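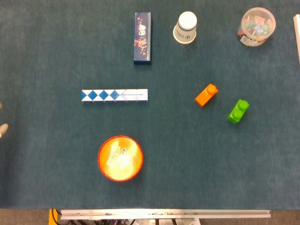
The toy and packaging fair at the Mander hall opens at 9 in the morning, and by ten the aisles were full. I went in April with Hajnalka Nyitrai, who buys for a small gift shop and had a list with her.

The tables are covered in dark teal carpet, so small things stay put when people pick them up and set them down. Nobody minds if you handle the goods. I spent a while with a twist puzzle snake in blue and white, the kind made of triangular segments, and got it into a lopsided ball before giving up. Toy building blocks were on show too, and the clear round tubs of small pastel pieces drew plenty of children.

Zsófia Rácz at the Binel stand took our order questions. Their minimum is 200 pieces, mixed colors allowed — too many for Hajnalka, who wanted half that. Hayat was more flexible but had no price sheet left.

Entry was 7 euros, coat check included. Coffee is sold at the back, next to the Rornetti stand, and the line moves slowly. The last bus back to the station leaves at 6:15.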